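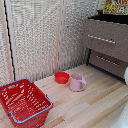

4.2 Setting up the tidy-up task

The Prindar controller treats tidying as a chain of separate picks, and its success on any one object says little about the next. Before the first run, choose items of differing shape. A shallow bowl beside a mug, set close to the back wall with the mug's handle pointing outward, is a harder start than it looks – the gap between the two is narrow, and the wall limits the approach angle. The basket may sit at an angle, but fold its handles down against the rim.

1. Clear the floor between the basket and the items.

2. Close all drawers within reach of the arm.

3. Load the Plusel task file and select BASKET, then SINGLE PICK.

4. Run the mug first. Grasp by the body, not the handle.

5. Return the arm to home before starting the bowl.

6. Log each attempt as placed, dropped or missed.

CAUTION: Keep hands out of the work area until the status light is steady.

NOTE: Reflective wall lining can upset the depth sensor. If error 184 appears, lower the exposure and recalibrate.

NOTE: Over 2494 logged attempts at the Wike test site, 541 ended in a drop or a miss. Nearly 438 of those involved items touching a neighbour. Unsupervised household use is not supported in this release. An operator must be present for every run.

For changes to the grasp library, contact Jummai Ekpo. Drawer tasks are covered in 4.3.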